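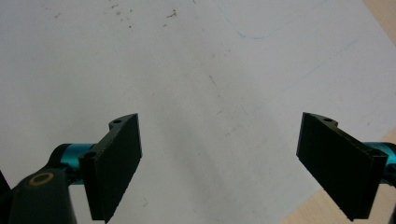

*A wrist camera's view between the two finger pads of a hand-held gripper, over a sheet of white paper.*

# Teaching by Hand

**A small team at Tekance collects its training examples with grippers held by people. Most of the work is deciding what counts as an example.**

A learning system for manipulation needs two things from each example: what the hand saw and what the hand did. On a robot arm both come from the same controller, and the two are easy to line up. The cost is time. An operator steering an arm from a distance moves slowly, waits for the arm to settle, and tires early.

Tekance, which develops handling software for small-goods warehouses, took the other common route. Its operators hold the grippers themselves. Each tool has two flat finger pads, a handle and a camera that looks out between the fingers. The position of the tool, the opening between the pads and the video are written to disk together. No arm takes part at this stage. The learned policy is moved to one later, on the condition that the arm carries the same fingers and the same camera in the same place.

"The tool is the contract," says Matúš Zeman, who runs collection. "If the view from the wrist matches, the policy has no way of knowing who was holding it. If the camera mount is off by a few degrees, it knows at once."

The mount is therefore checked before every session. The operator closes the fingers fully, opens them fully and holds each position long enough to give the software a clean reading. The two readings are compared with stored values for that tool. A tool outside tolerance goes back to the bench, and the session does not start with a substitute until the substitute has passed the same check.

## One table, many episodes

The unit of work is the episode. It begins with the hands in a neutral position, contains one complete task, and ends when the hands are clear again. The current list of tasks is plain: take an object out of a box, put an object into a box, pass an object from one hand to the other, clear loose items from a surface. A full session is 72 episodes, split into blocks with a break of 5 minutes between them.

Tasks are done with two grippers even where one would do. The idle hand is recorded too. Early on, the team let operators rest it in their lap, and the resulting policy learned to drop one arm out of the work area at the start of every task. The written procedure now says that the idle gripper stays above the table, within the working area, at a height the operator can keep without strain.

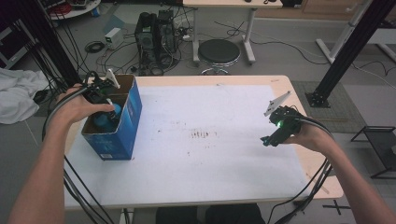
*Two-handed collection: the left gripper reaches a blue ball inside the box while the right is held over the paper.*

Balls are harder than they look. A flat pad meets a round surface over a very small area, and a grasp slightly above or below the widest part squeezes the ball out of the fingers. People correct for this without thinking. They feel the ball start to move through the handle and shift their wrist. The recording contains the shift but not the feeling that caused it, and the system has to find a visual cue that stands in for touch.

A box adds a second problem. Once the fingers go below the rim, the walls take up much of the wrist view and the light drops. A wider view of the table helps with the approach and is of little use for the grasp. Zeman's group now asks operators to pause briefly at the rim before going in. The pause gives the model a clear view of the contents, and in the data it also marks the point where the approach ends.

## What gets thrown out

Rejection is done by a person at a screen, after a first pass by software. The software catches dropped video frames, gaps in tracking and grippers that report an impossible opening. The reviewer looks for the rest: a bare hand entering the view to help, a task finished in the wrong order, a long hesitation while the operator reads the next instruction.

Failed grasps are a separate matter. An episode in which the object slips and is picked up again is kept and tagged as a recovery. One in which the operator gives up is not. When the team looked over its records last October, more than 30 episodes had been discarded by one reviewer and kept by another under the same rule. The rule was rewritten. It now refers only to the final state of the object and to whether both grippers returned to neutral.

Charvát, who wrote the review software and goes by surname only in the office, would keep more. His argument is that a model which has only seen clean work has no idea what to do after a mistake. Zeman's answer is that a model shown too many mistakes will make them on purpose. The present share of recovery episodes is a compromise between the two, and it is adjusted with each training run.

## Variety without chaos

The usual advice is to vary everything. The group varies one thing at a time: object position first, then the object, then the container, then the surface. A session log records which of these changed. When a policy fails on the arm, the log can be searched for the nearest conditions, and the failure can usually be placed as a gap in coverage or as a problem of control.

Two other sites now follow the same procedure. Haner, a packaging supplier, records its own cartons on its own benches. Caltlow, a parts distributor, started later and has so far completed the check sessions only. Both send raw recordings to Tekance for review, so that one set of rules is applied to all of the material.

The differences between sites show up in small habits. Operators at Haner approach from the side, having learned on deep cartons. Tekance's own people come from above. A policy trained on both sets without a site label tended to choose a path between the two and touch the rim of the box. Adding the label removed the contact in most trials. The team regards this as a patch, and a mixed schedule, in which each site records both approaches, is planned for the next round.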